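4. Open day demo, simulated kitchen station

For whoever is on the Dremimura stand in September. Read 3 first if you have not set up the sim PC.

4.1 Power on the PC, log in as demo. Wait for the scene to load. Do not click while loading.
4.2 Load the appliance task. Seed 1223, not the default one.
4.3 Step limit 2000. Leave it.
4.4 Turn the big screen to the visitors, small one to you.
4.5 Run once with no one watching. Then open the rope.

NOTE: Visitors can pick the start pose from the card. Poses past 78 are untested, skip them.

CAUTION: No hands on the keybord during a run. Pause first, then let kids try. Ask Meron Worku for the spare mouse.

4.6 Check the gripper view before each group. Green appliance front, OFF labels upside down from this side, gripper parts low in view. If you get only table top, reset the camera and reload.
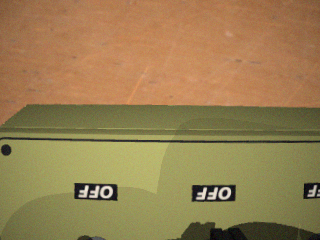

Nurkbridge Open Day Set-up Guide, Issue 3, p. 12

4.7 Between groups press Reset, wait for the arm to go home.
4.8 Log stuck runs on the sheet, seed and pose. Sheet goes to Hülya Tokgöz at teh end.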